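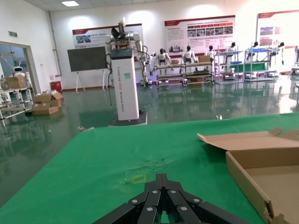 A white pedestal robot stands beyond a table covered in green cloth.

Software supplier Fakilier says a break-in at its remote support service has been contained, six weeks after customers first complained of strange log-ins. The company's notice runs to four paragraphs and leaves most of the obvious questions alone.

According to the notice, intruders got hold of a support technician's password and used it to reach the Trereo portal, where clients store settings files and access keys for their own networks. Fakilier puts the number of affected accounts at 460. It describes the exposure as "limited". The portal has a little over 1,000 active customers by the company's own count, so limited is a generous word for it.

The technician's account had no second log-in check. Fakilier told customers last year that the check was switched on for all staff, and the new notice doesn't mention that promise. Asked whether other staff accounts had also been left out, a spokesperson said the company was "reviewing its posture across the organization" and would not go further. 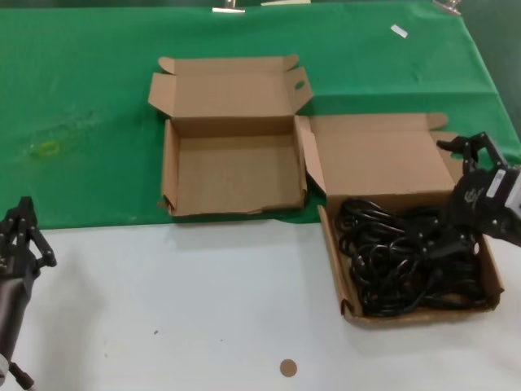
Among those caught up is the town of Karotdale, which uses Trereo to manage the computers at its library and works yard. Town IT manager Sulastri Ngau said her office noticed log-ins at 3 a.m. in March and reported them the same morning. She got a ticket number and an automated reply.

"We were told it was probably one of our own people working late," Ngau said. "We have 6 people. I asked all of them."

Karotdale has since changed every key it kept in the portal and cut the link to Fakilier's support desk. Ngau said she had seen no evidence that residents' records were copied, but added that the logs she was given cover only part of the period and she wasn't ready to call it settled.

Fakilier has hired the security firm Kauppinen to look into the breach. Kauppinen also carried out the supplier's last yearly audit, which gave the portal a score of 100 for access control. Neither company would say whether the same staff are doing both jobs, or whether the findings will be made public.

Customers on the affected list are being offered a year of free monitoring, run through the Trereo portal. They'll need to log in to claim it.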